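제4장 작업대 위의 작은 물건들

2023년 2월 4일
글 소우다베 자파르자데

상판부터 본다. 공구도 부품도 나중. 작업대 수업을 하면 다들 드라이버부터 집는데, 이 장에서는 손을 잠깐 내려놓고 시작한다. 상판이 무슨 색인지, 이음매가 어디로 지나가는지, 빛이 어느 쪽에서 들어오는지. 그것만 적어도 첫 시간 절반은 간다.

앞 장에서 서랍과 칸막이 상자를 다뤘다. 정해진 자리가 있는 물건들 얘기였고, 4장은 아직 자리가 없는 물건들 얘기다. 방금 꺼낸 것, 쓰다 만 것, 어디에 쓰는지 모르는 것. 플로브콤 공방에서 실습 기록을 모을 때 제일 애먹은 것도 이쪽이었다. 목록에 올린 품목이 608개, 그중 399개가 처음 적을 때 이름이 없었다. "검은 거", "긴 거", "저번에 그거". 이런 식으로 적혀 있으면 다음 사람이 못 찾는다. 적은 본인도 못 찾는다.

그래서 이름을 모를 때 쓰는 순서. 모양, 색, 표면, 표시. 길이는 자가 있을 때만 쓴다. 눈대중으로 쓴 길이는 거의 다 틀려서 트뤼그베 아센이 맡은 반에서는 아예 빼고 했다. 용도 칸은 비워 둬도 된다. 모르면 비운다. 짐작으로 채운 용도가 나중에 제일 골치다.

작업대 위 물건은 서로 비슷하게 어둡고 비슷하게 작다. 밝은 상판을 권하는 이유가 그거다. 크림색이나 옅은 베이지면 짙은 색 물건의 윤곽이 금방 산다. 단, 빛이 세면 흰빛이 번져서 상판의 얼룩이나 이음매가 잘 안 보인다. 조명을 조금 비껴 놓고 다시 볼것. 나사처럼 굴러가는 물건은 얕은 접시에 따로.

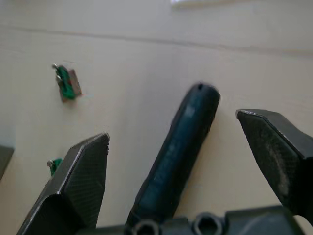
그림 4-1. 밝은 상판과 짙은 남색 원통형 물건. 뒤쪽에 작은 초록색 회로 기판 부품.

원통형 물건을 위 순서로 적어 보면 이렇게 된다. 긴 원통, 끝이 둥긂. 짙은 남색에 청록 기운. 약간 윤이 나고 닳은 느낌, 길이 방향으로 옅은 줄. 둥근 끝 가까이에 작고 어두운 구멍 또는 홈. 그 조금 아래 희미한 자국, 인쇄된 기호인지 낡은 라벨인지 불확실, 판독 안 됨. 용도 칸은 공란. 이 정도면 충분하다.

"구멍 또는 홈"이라고 쓴 데를 눈여겨보자. 둘 중 하나로 정하고 싶어진다. 정하지 말 것. 손에 들고 돌려 본 다음에 고쳐 쓰면 되고, 고친 날짜를 옆에 적는다. 희미한 자국도 마찬가지. 읽히는 글자만 옮기고 안 읽히면 "판독 안 됨". 샹텔 말랑구의 실습 노트에는 이 네 글자가 페이지마다 나오는데 그 노트가 제일 쓸모 있었다.

회로 기판 쪽은 조금 다르다. 납땜한 면을 맨손으로 문지르지 않는다. 가장자리를 잡는다. 금속 부스러기가 남은 상판에 바로 놓지 말고 정전기 방지 봉투나 매트 위로. 기록은 색과 대강의 크기, 단자가 있으면 위치까지만. 부품 번호는 돋보기로 확인한 뒤에 쓴다. 초점이 흐린 사진을 보고 번호를 지어내는 일이 의외로 잦다. 절대 금지.

치우는 얘기도 여기서 조금. 상판은 기록이 끝난 다음에 치운다. 급하다고 먼저 쓸어 담으면 무엇이 무엇 옆에 있었는지가 사라진다. 같은 세트에서 나온 부품끼리 가까이 놓여 있었을 수도 있고 그냥 우연일 수도 있는데, 적어 두지 않으면 나중에 따져 볼 수가 없다. 위치는 간단한 약도로. 이음매 하나를 기준선으로 잡으면 빠르다. 잘 그릴 필요 없고 네모랑 동그라미면 된다.

이 장에서 쓸 준비물
연필, 줄 없는 종이, 15쪽의 기록 카드 9장, 얕은 접시, 밝은 천 또는 밝은 상판. 자는 있으면 좋다. 타바노식 칸막이 상자는 4.3절부터 쓰니까 아직 안 꺼내도 됨.

이 장의 구성
4.1 이름 모르는 물건 적기
4.2 상판 약도 그리기
4.3 임시 자리에서 정해진 자리로
4.4 품목이 1,000개가 넘는 작업실의 목록 관리

4.4절은 카티아 페라로가 6월에 진행한 정리 실습을 바탕으로 썼다. 분량이 길어서 두 번에 나눠 읽는 편이 났다. 4.1절로 넘어가기 전에 자기 책상 위 물건 하나를 골라 카드 한 장을 채워 둘 것. 이름을 아는 물건이어도 이름은 쓰지 않는다. 채운 카드는 옆 사람과 바꿔서, 받은 사람이 카드만 보고 그 물건을 찾는다. 못 찾으면 어느 칸이 모자랐는지 카드 뒷면에 적어서 4.1절 첫머리에서 같이 본다.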